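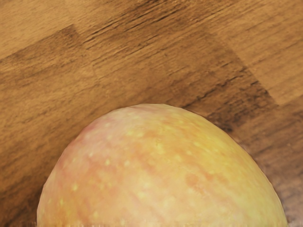 I got off the train at Surden with a paper cup of terrible coffee and walked the wrong way for ten minutes, so I missed the welcome talk at the Jultano open day. No big loss, I think. I'd come for the demo room anyway, and specifically for Amance, the tabletop simulation package they've been teasing since October and were finally letting people put their hands on in February 2026.

Quick background for anyone who doesn't read this page regularly: I help run a small automation shop, we do a bit of pick and place for food packers, and we've been burning way too many evenings on test rigs. If I could try out half of that on a screen first, I'd be a happier person (and so would my family). So I went in wanting to like it!

The room was smaller than I expected. Four workstations, a big screen on the back wall, and a tray of cookies that was gone before I found it. They were running the grocery scene when I came in, which has a white arm over a long wooden table, a few cartons, some fruit, and a woven basket up front. You load it from a menu, choose your arm and your gripper, and you're moving in a couple of minutes. I've sat through so many of these demos where the first half hour is license files, so that alone put me in a good mood.

The look of it is very nice. The wood grain is lovely, and you can get right up against the apple and see the little speckles in the skin. The edges go a bit mushy when you're that close, and I did say so. The guy at my station nodded and said it depends on the detail setting, and then turned it up, and then the fan in the computer got very loud and we turned it back down again.

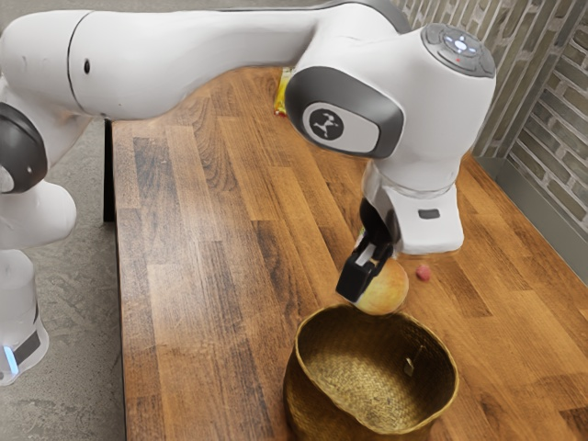 Can you bring in your own gripper, or are you stuck with the ones that ship with it?

You can bring your own, as long as you have a decent model file and you're willing to fill in the finger force and friction values yourself. Somebody near me had brought a file on a stick and had it loaded before lunch. The friction part took the longest, and the values you start with are pretty optimistic, so plan on some tuning.

I spent most of my time on the scripting side. Scenes are plain text files, so you can move the fruit around, swap a carton, nudge the basket, and run the whole thing again. The batch mode is what sold me. They kicked off a run of 1000 shuffled layouts on the big screen while we were all still chatting, and by the time I'd come back from the restroom it had finished and 926 of them had been marked good.

I asked what happened to the rest, and to their credit they opened the log and we went through a bunch. A lot of it was the arm
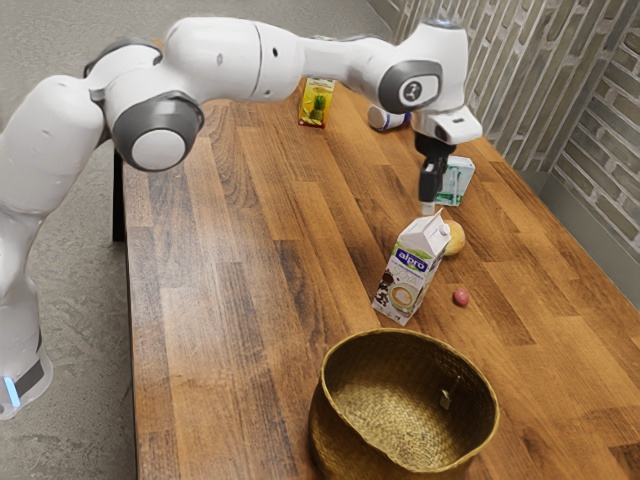 planning a path that would have brushed a tall carton on the way over, so the checker threw those layouts out before any grasp was tried. I'd much prefer that to a glossy success number. The log could use a search box, though. Scrolling through it by hand got old fast, and the column headings disappear when you go down the page, which drove me nuts.

A few things I liked less. Soft packaging isn't in this version at all, so forget about bags of salad. The cartons are rigid bodies, and a real milk carton squeezes, as anybody who's set the grip too high on one will remember. The manual still has blank pages in the camera chapter. And there's no way yet to undo a change in the scene editor, so I lost a layout I'd been fussing over and had to build it again from scratch. Grr.

Support goes through Stefanou, who also handle the training days. I talked to them over lunch (good soup, by the way) and they were refreshingly blunt about which jobs it suits. Rigid things, known shapes, one arm. They told me to wait if I wanted two arms at the same table.
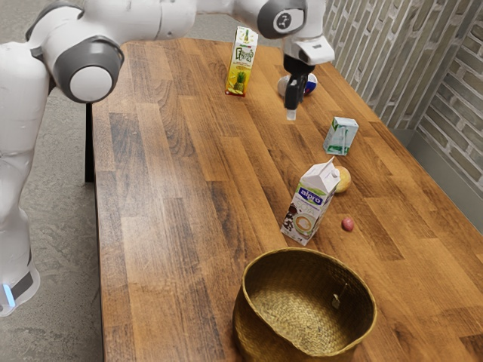 Price and what you get

The single seat is 600 a year, with the grocery scene and a workshop scene included, and you get 2 support calls a month with that. Extra scenes cost more and they wouldn't give me a figure on the spot. There's a trial, but you need to ask for it by email and it doesn't include batch mode, a strange choice if you ask me, as that's the part I'd want to try first.

I've asked for the trial anyway. If they let me have batch mode for a week I'll put our own gripper in and post the numbers. Parking at Surden is free behind the building, if you're driving to the next one.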